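**Lakmont, 10/11/2021**

# Flerkar's new Plimine phone goes on sale, and yes, you can take the back off

I've been writing these announcements for Flerkar since our first handset, and I usually get told to keep them short. I'm going to ignore that this time, because I've been carrying the Plimine in my coat pocket since March and I have things to say about it!

First, the part the news desks need. The Plimine is on sale today at our Lakmont store and through our website for $316. It comes in dark green or plain gray, with a charger in the box (a real one, with a plug) and a cable long enough to reach from the wall to your couch. If you bought our last phone, the Fang, you can bring it in and we'll knock some money off, cracked screen or no cracked screen.

Now for the phone itself. Lots of you wrote to us about the Fang, and most of those letters were about the battery. It was fine for a year and then it wasn't, and getting it swapped meant mailing us your phone and living without it for nine days. I had to do it myself and I hated it. So on the Plimine the back cover pops off with a thumbnail, the battery lifts out on a little fabric tab, and a spare costs less than a pizza night for the family. We'll keep selling those spares for seven years. That's in the warranty booklet — page 5, if you like to check.

The screen is a touch smaller than the Fang's. Some of our dealers grumbled about that when they saw the early units, and I get it, big screens look great in a store window. But I can reach the top corner with my thumb now, and I've stopped dropping the thing on my face when I read in bed.

The camera is better in daylight and a lot better indoors. It still struggles with fast-moving dogs. We're working on a software update for that, and I'll send out another note when I have a date I trust. 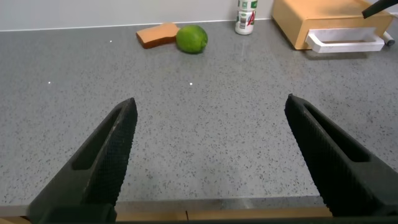

We also kept the headphone jack. I know, I know — but every time we asked Fang owners what they'd miss most, that was the answer, and the engineers found room for it next to the charging port. There's a slot for a memory card too, and it takes two SIMs if you juggle a work number and a home number like I do.

Dealers who want stock before the holidays should get their orders in early, as the green ones are going faster than we planned for. Reviewers can ask for a loaner through the press page on our website. Please send it back with the cable this time!

**About Flerkar**

Flerkar designs and sells phones from its offices in Lakmont. The Plimine follows the Fang in its line of everyday handsets.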